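Two arms in the shed at Stodonska: a conversation with Selorm Abugri

Selorm Abugri builds in a shared workshop at Stodonska, where members rent bench space by the month and supply their own tools. Her current project, named Quansah after the street she grew up on, is a pair of six-jointed arms driven by hobby serial servos. The job she has set for them is sorting drink containers: mugs to one side, bottles to the other, with nothing knocked over.

She trained as an instrument technician and spent most of her working life calibrating flow meters. I asked whether that background had helped.

"With the wiring, yes. With the mechanics, less than I expected. A flow meter doesn't sag when you hold it out at full reach."

Sag took up most of the first winter. The printed upper link flexed under its own weight, and the joint encoder reported an angle the link itself was not holding. Abugri replaced it with aluminium tube clamped at both ends and moved the elbow servo back toward the shoulder, with a belt to carry the drive. Reach is now 600 millimetres. She gave up some speed for it and does not regret the trade.

"I was chasing the error in software for weeks. Keith finally put a straightedge on it and told me to go and cut some tube."

Keith Whiteley has the neighbouring bench and a small lathe. He turned the elbow bushings, and remade them after the first pair was bored oversize.

The control software is her own, apart from the servo library. A desktop computer under the bench runs the planner, and a microcontroller board handles the bus timing. She tried running both on a single machine and found that a long camera read would delay the servo commands enough to produce a visible twitch at the wrist. 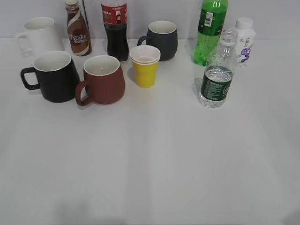 Object choice has been a larger part of the work than she planned. Early trials used printed cylinders in one size, and the detector learned them quickly. It then failed on ordinary kitchenware.

"A mug is a cylinder with a handle, and the handle is the whole problem. If it points away from you, the grasp is easy. Turn it toward the finger and you either hook it by accident or push the mug along the table. So the planner has to find the handle first, and on a black mug the camera has very little contrast to work with."

Clear bottles raise a different difficulty. The depth camera returns poor readings through transparent plastic, so the software takes its position from the label and estimates the rest of the outline. Abugri describes this as adequate. Paper cups she calls a force problem: the closing current that holds a ceramic mug will crush one, and the limit has to be set per class.

Grouping makes all of it harder. With the containers standing close together, the nearest one has to come out first, and the order is recalculated after each pick. The method came from Kiros Alemneh, a former colleague, who read her first planner and returned it with three pages of notes.

I asked what she would do differently.

"Buy the better connectors. I have resoldered the wrist cable three times. It passes through the joint with too tight a bend, and the conductors fatigue right at the crimp. The next version gets a proper service loop."

The next version, Branum, exists as drawings and a box of bearings. It will have a hollow wrist and a stiffer base plate. Before she starts cutting, she wants a full set of trials logged on Quansah, with the lighting changed between runs and the gripper pads replaced at fixed intervals. The current pads are silicone sheet glued to the fingers, and the glue lets go at the corners.

Abugri works on it most evenings after seven, when the table saw is off and the dust has settled. The drawings for the elbow are pinned up beside her bench, and members may copy them. She asks that anyone who does so use the revised bushing dimension, written in red in the margin.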